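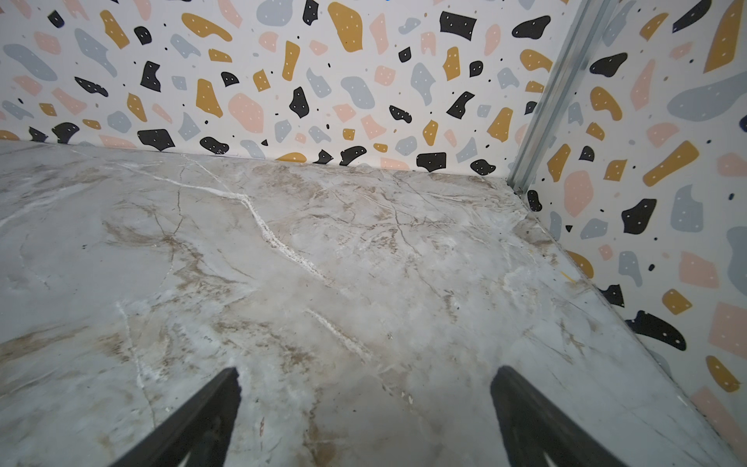
Marble pattern meets terrazzo-style paper: the corner of the Trurka room set at Tenard.

Home | News | Ranges | Stockists | Contact

Jinine brings its Trurka patterns to the Tenard showroom

Jinine, the family-run maker of wall papers and patterned surfaces, is very pleased to announce that its Trurka range can now be seen, touched and leaned upon at the Enriquez showroom in Tenard, where it will stay on display until the end of January. We have wanted to do this for a long while, as so many of our customers tell us that a sample the size of a postcard is a lovely thing to receive but rather hard to make a decision from!

Trurka brings together a terrazzo-style paper and a marble-patterned surface, and it is the meeting of the two that has taken up most of our thoughts over the past 2 years. The paper has a white background with mustard yellow, pale pink, soft blue-grey and black shapes scattered over it, and there are little white dots inside many of the darker ones. We print it at two scales, and we have used both in Tenard, with the larger shapes on the side wall so that the pattern feels a bit bolder as it turns the corner.

The surface is quieter. It is a pale grey-white with tan and light brown veining, and the warm tones were chosen to sit kindly beside the mustard (an early version with a much cooler vein was dropped, after a good deal of tea and a fair amount of arguing). We think it suits a desk, a craft table or a kitchen corner equally well, and small bright things look very cheerful on it, whether that is a blue cube or an orange pencil left out from the morning's work.
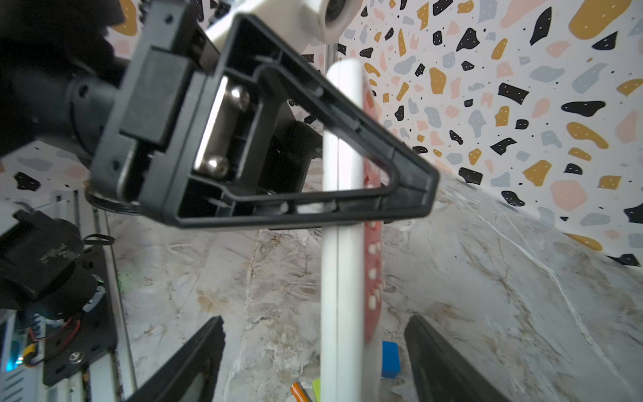

Availability and prices

Trurka paper costs £70 a roll and can be ordered through the Enriquez showroom or from Jinine directly. Surfaces are made to measure, with prices starting at £200, and delivery normally takes 4 weeks once your measurements have been agreed. Sample pieces are free to anyone who calls in, and the showroom team will happily lay them out beside your own paint cards, cushions or curtain fabric if you care to bring them along.

The Tenard showroom opens at 10am and there is no need to book.

Notes for editors

Samples of the paper and the surface can be sent to magazines and home writers on request. Please contact the Jinine press desk.

Recent news
- Jinine's spring paper samples: how to order
- Measuring up for a made-to-measure surface
- Enriquez showroom opening times

We use cookies to help our site work properly. Accept | Manage settings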